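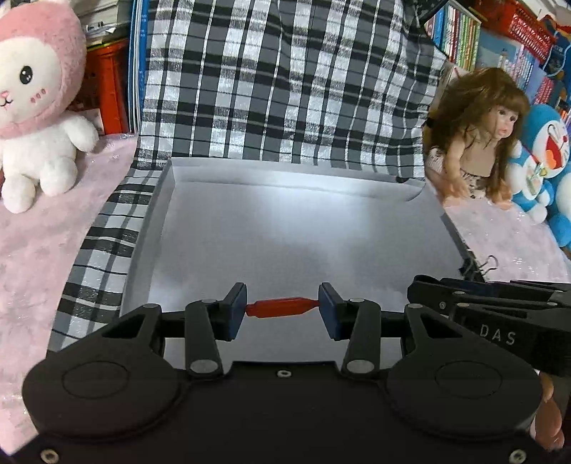

Small Parts Handling Set – Data Card

Monday, February 11, 2019
By Kazimiera Kołodziej, Hamgate

## Summary

The Hamgate set documents the handling of small loose parts over shallow sorting trays. It contains 1161 entries, of which 781 have been reviewed. Each entry records one part, the tray in use and the name assigned to the part by the reviewer.

## Contents

Parts are grouped by outline – slender, round or irregular. Color is entered as a single everyday word. Material is left blank unless the supplier's sheet states it. Entries supplied by Edine retain their original part names; all others follow the Vaněk word list, revised in May.

## Trays and fittings

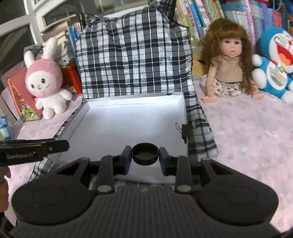 Tray records are kept separately from part records and carry their own numbers. The tray field covers the shape, the height of the sides and any attached hardware. A black binder clip on a side wall, for instance, is entered under "attached" and is never listed as a part. A ring-shaped cap held over the same tray belongs in the part record, under "round."

## Known limitations

Part sizes were not measured. In 85 entries the part name remains provisional, and these are marked "open." Users should exclude them from any published totals.

## Access

Requests are handled by the Sterico records desk. A single request may cover up to 200 entries.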